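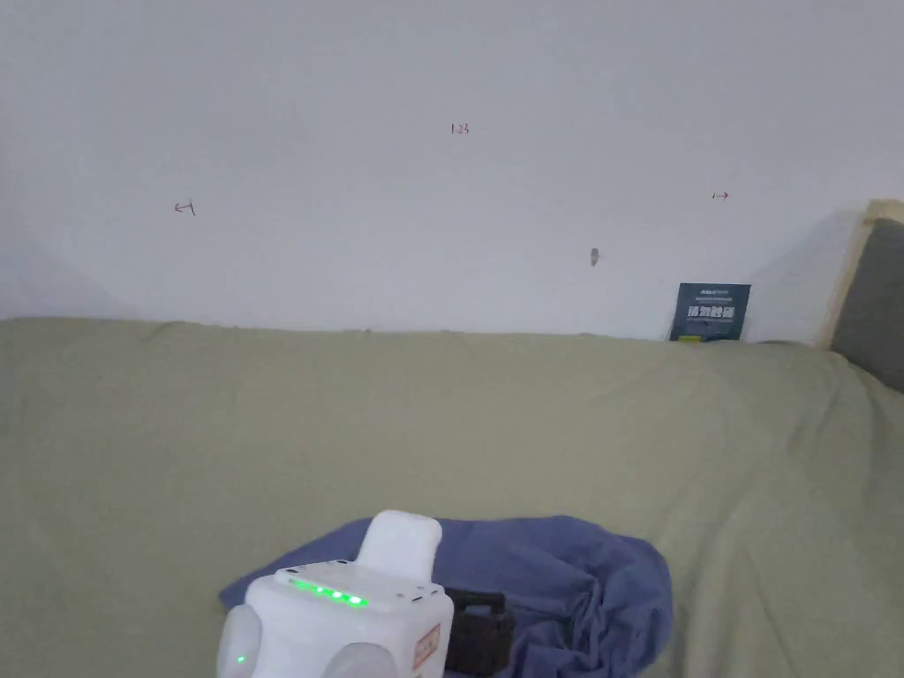

*Une cote notée à même le mur, au-dessus du lit. Le drap vert sauge est resté en place.*

Dans les appartements que l'on meuble peu à peu, le mur du lit est souvent le dernier dont on s'occupe. On a monté le sommier, choisi les draps, trouvé une lampe, et la paroi blanche attend. Puis un soir de novembre quelqu'un sort un mètre et un feutre, écrit 1.23 sur la peinture, trace de petites flèches de part et d'autre, et va se coucher. La cote peut rester là des mois.

Panagiotis Stojanović en a vu beaucoup. Il fabrique des étagères et des têtes de lit dans un atelier de Clesholm, et la plupart de ses clients le reçoivent dans la chambre, devant leurs propres chiffres. « Les gens mesurent une fois et ils y croient, dit-il. Moi je remesure, à trois hauteurs. Entre le bas et le haut d'un mur ancien, j'ai déjà trouvé 19 millimètres d'écart. »

Écrire sur le mur lui paraît pourtant une bonne habitude. Un papier se perd, une note dans le téléphone ne dit pas de quel point à quel point on a mesuré. Deux repères tracés sur place le disent. Il demande seulement un crayon tendre, type 2B, que l'on efface à la gomme blanche. L'encre rouge ou brune remonte à travers la peinture claire : il faut une sous-couche isolante, puis deux couches de finition, et la reprise se voit si le blanc d'origine a jauni.

Le lit complique tout. On mesure à genoux sur le matelas, qui s'enfonce, et le mètre prend du ventre. Il vaut mieux tirer le lit de 80 centimètres quand la pièce le permet, ou travailler à deux. Il faut aussi décider ce que l'on mesure : la largeur libre entre les montants, celle du matelas ou celle du mur. Un montant de bois à bout arrondi, un panneau rembourré qui rentre un peu vers l'intérieur, et la tablette prévue ne descend plus jusqu'où on voulait.

Reste la question de l'usage. Une tablette de 17 centimètres de profondeur suffit pour un livre, un verre et des lunettes. Faute de mieux, les choses se calent où elles peuvent — un livret bleu marine debout contre le mur, le bas glissé derrière le drap, tient très bien jusqu'à ce qu'on refasse le lit. Stojanović regarde toujours ce qui s'est logé là avant de dessiner quoi que ce soit. Il en tire la hauteur de la tablette et le côté où la poser.

Pour les petites traces, ces frottements brunâtres que l'on trouve sur les murs de chambre, il conseille une éponge à peine humide et de l'eau savonneuse, avec un essai dans un coin. La gomme abrasive laisse une zone lustrée sur les peintures mates. Quant aux cotes, il les recopie dans son carnet, avec un croquis, et ne les efface qu'une fois la tablette posée.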